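Evaluation of the Savura Simulation Kit for Teaching Robot Grasping

Student Project Report
Course: Applied Automation, second year
Group: Piyumi Wanigasekara, Karthik Navaratnam, Imtiaz Hettiarachchi
Advisor: Shahnaz Rathnayake

1. Background

Our department has one working robot arm and four project groups that want it. In September our advisor asked us to look at a simulation package called Savura, sold by a company named Gakine, and to say whether the department should pay for it. Savura is a software kit. It comes with a simulated arm, a two-finger gripper, a library of household objects, and a set of lessons that take a student from moving the arm by hand to running a full pick-and-place routine. The license we looked at is the teaching license, which costs $700 a year and covers two computers.

We were not asked to compare it with every product on the market. We did use Dewan, the free simulator the department already has, as a reference point, and we mention it where the difference matters.

2. What we wanted to find out

Our advisor gave us three questions. Can a student with no robot experience install the kit and finish the first lessons without help? Is the grasping in the simulator close enough to the real thing to be useful practice? And is there enough material in the kit to fill a lab course without the instructor writing most of it?

Karthik added a fourth, which was whether the kit runs acceptably on the lab computers. They are not new, and Dewan already struggles on them when several objects are in contact.

3. Setup

Installation took one afternoon, most of it spent on the license server. The instructions assume the user has administrator rights, and students in our lab do not. Ruwan Ranasinghe from the computer support office had to log in twice, once for the main program and again for the object library, which is a separate download. The guide does not mention the second download until chapter four. If the department buys the kit, both should be installed before the semester starts.

After that the kit started without errors on both machines. The control window opens with the arm in its home position over a bare tabletop. Moving the arm with the keyboard is slow but easy to learn. There is also support for a game controller, and all three of us preferred it within a few minutes.

4. Test procedure

We ran the same task many times so that we could compare settings. The task was to pick up a cup and move it to a target area. We chose the cup because it was the object the beginner lessons spend the most time on, and because it can be grasped in more than one way. A gripper can close on the outside of the wall, or it can put one finger inside the opening and pinch the rim.

Other objects were left in the workspace during the runs. The lessons start with a clear surface, but our advisor thought that would tell us very little, and we agreed. With clutter present, the planner has to find an approach that does not knock anything over, and the overhead view becomes harder to read. We also turned on the randomized backgrounds, which change the surface texture and the lighting between runs. Some of the surfaces are plain. Others, such as the veined marble, are busy enough that we had to look twice to tell where a shadow stopped and the stone pattern started.

We completed 67 runs. Piyumi operated the arm, Karthik kept the log, and Imtiaz changed the settings and saved the camera output. We counted a run as a success if the cup ended upright inside the target area. A cup that arrived on its side was counted as a failure even if the location was right.

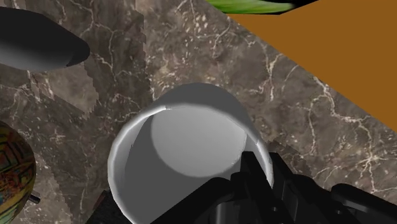 The rim grasp turned out to be the harder of the two to set up. The finger has to come down close to the wall, and a small error in the approach makes it land on the rim and push the cup sideways. Piyumi got better at this with practice. The automatic planner did not improve, of course, but it was consistent, and its failures were easy to repeat when we wanted to study one.

The outside grasp was more forgiving. Its main problem was space. When another object stood near the cup, the planner often gave up and returned the arm to home without saying why. The log file gives an error code for this, but the code is not listed in the manual. We wrote to Gakine and got an answer the next morning with a short explanation and a corrected page, which we have attached to the lab copy.

5. Results

Grasping. The contact behavior is better than in Dewan. In Dewan, a grasped object sometimes vibrates between the fingers or slides out with no visible cause. We did not see this in Savura with the default settings. We did see it when Imtiaz lowered the physics rate to make the program run faster, so we recommend leaving that setting alone.

Camera views. The kit has a fixed overhead camera and a side camera. The overhead one is the default and is good for lining up the gripper with an opening. It is poor for judging height. The gripper itself also covers part of the workspace from that angle, and in several runs Piyumi had to switch to the side view for the last step. Showing both views at once is possible, but the option is buried in the display menu and resets every time the program is closed.

Shadows. With the hard lighting setting, shadow edges look blocky. This does not affect the physics at all. It may matter to a group that wants to train a vision model on the images, because such edges would not appear with a real camera. The soft lighting setting looks smoother but slows the older of our two machines so much that the controller feels delayed.

Speed. At default settings, both lab computers ran the cup task without trouble. Loading a new set of objects is slow the first time and quick afterward.

Lessons. The first half of the course material is very good. Each lesson states what the student should be able to do at the end and includes a starting file. The second half is thinner. The lesson on force control is two pages long and refers to a video that was not on the site when we looked. An instructor would need to write extra material for the last weeks of a semester.

6. Comparison with the real arm

We had one session on the department's arm, with a plastic cup of similar shape. The approach positions worked out in Savura carried over well once we corrected for the height of the table. The rim grasp was again the harder one. The real gripper has rubber pads that give a little, and the simulated one seems stiffer, so a closing force that was fine in simulation needed to be raised on the real cup. One session is not enough to say more than this.

Imtiaz also spoke with a student at Vistovmont who used the kit last year. Her group had the same problem with the missing video and made their own exercise to replace it. She has offered to send us the file.

7. Problems we had with our own work

Our log sheet did not have a column for the lighting setting until we had already done the first block of runs. Karthik recovered most of these from the saved settings files, but a few are marked unknown. We also changed operators once when Piyumi was out sick, and those runs were done by Imtiaz, who had less practice. They are flagged in the log.

8. Recommendation

We recommend that the department buy one teaching license for a year and use it in the first half of the lab course. Students would learn approach, grasp, and release in Savura before they book time on the real arm. Dewan should stay installed for groups that need more than two seats, or that only need to plan arm motion without contact.

Before renewing, the department should ask Gakine whether the force control lesson will be finished and whether the two-view display can be saved as the default. The full run log and our settings files are in the course folder, along with the corrected manual page.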